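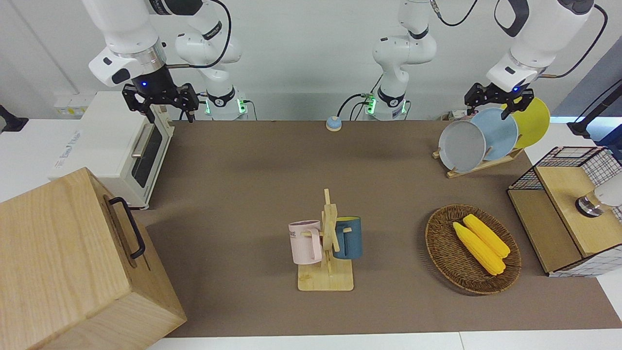

The plate station, with the dish rack at the left arm of the bench and the mug tree in the middle.

How to bring two arms into a break-room kitchen without upsetting the people who work there

Stodano runs a staff kitchen for 132 people. Before the arms came in, one attendant per shift put away plates, wiped down and answered the bell. The steps below are the ones we used.

1. Write down what the attendant does in one hour. Use their words for each task.

2. Pick one task to hand over. We picked plates. Leave food alone for the first month.

3. Give everything a fixed spot on the table and show each shift where it goes.

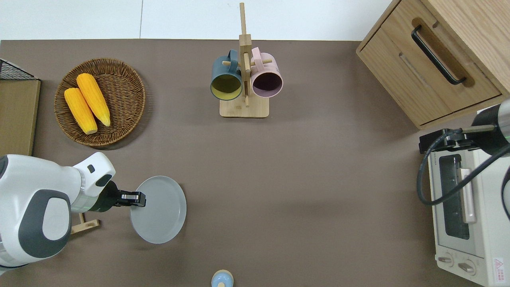
4. Run the plate task for 12 shifts with the attendant nearby. Let them stop the arms whenever they want, and have them log each stop in the Skidach sheet.

5. Rewrite the job description before October scheduling. Our attendants now spend 35 minutes less per shift on dishes. That time went to stocking and to a proper break, and the hours on the contract stayed the same.
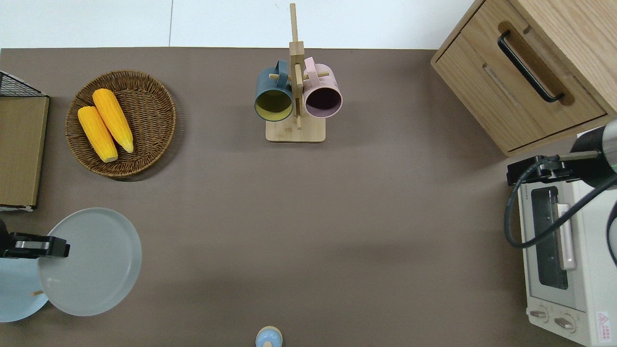 Who resets the table when something is out of place?
The attendant on shift. Pause both arms first, move the item back to its spot, then restart from the panel.

6. Meet with each shift after the first month and go through the log together. Change the layout before you add a second task.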